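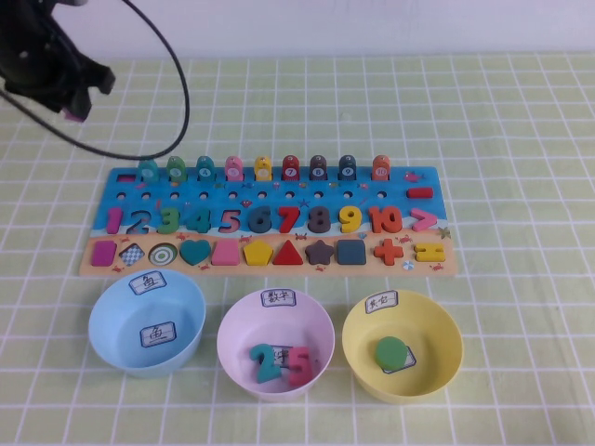
Wooden puzzle board with sea creatures

Family celebrations at Bruvik House: frequently asked questions

Last updated December 23, 2021

What kinds of celebration can we hold?
Most bookings are for birthdays, wedding anniversaries, naming days, engagement meals and christening teas. We also host religious and cultural ceremonies for families who want a room to themselves. We don't take stag or hen parties, or eighteenth birthday discos.

How much does it cost?
A full day in the Garden Room is £564. This covers the room, tables, chairs, crockery and use of the kitchen. Food is charged separately. The Small Room is cheaper and can be hired by the half day. Current prices for it are on the booking form.

How do I book?
Fill in the form on Zuvow, our online booking page, or ring the office. We hold a date for seven days while you talk to your family. After that it is released unless a deposit has been paid.

Can I book a surprise party?
Yes. Tick the "surprise" box on the form and we will only contact you on the number you give there. We won't post anything to your home. The sign in the entrance hall normally shows the family's surname, so please say if you want it left blank.

How many guests can we have?
The Small Room seats 30 for a meal. The Garden Room is larger and the number depends on how you want the tables laid out. Babies in arms are not counted, but children in high chairs are.

Can we bring our own food?
You can bring home-cooked food, use an outside caterer or order from Hotus, who cook for us on Saturdays and Sundays. Many families order the main dishes and bring their own sweets. The kitchen has a gas hob, an oven, a large fridge and a hot cupboard. There is no freezer. If you need the kitchen kept vegetarian for the day, put this on the form and we won't let the Small Room share it.

Can we hold a ceremony with a flame or incense?
A small lamp or incense is fine on the stone floor at the far end of the Garden Room. Open fires in a metal vessel need to be agreed in writing before you pay, and the alarm for that room has to be switched over by our staff on the day. Please don't do this yourselves. Candles on a cake are fine anywhere.

Is there somewhere to get changed?
There is a dressing room behind the Garden Room with a long mirror, a clothes rail and an iron. It locks, and the key is handed over with the main one. Small Room bookings can use it if the Garden Room is free.

When can we come in to decorate?
From 2 hours before your start time. If the room is not in use the evening before, you can come then at no charge, but we can only confirm this in the same week. Use the hooks on the picture rail. No tape on the painted walls, please, and no loose glitter or confetti.

Can we play music?
Yes, indoors, until ten in the evening. Live drums are allowed in the afternoon only. The doors to the garden must stay shut while amplified music is on.

Where do guests park?
The car park is off Brzozowska Lane, behind the building. It fills up early on Sundays. A coach can drop people at the front gate but can't wait there.

What if we need to change the date?
You can move your booking once without a fee if you tell us about 30 days ahead or more. Deposits are not refunded for cancellations, but they can be passed to another member of the family.

Are you open all year?
We close for repairs for the first half of February. Messages sent then are answered when we reopen, and the form stays open for later dates.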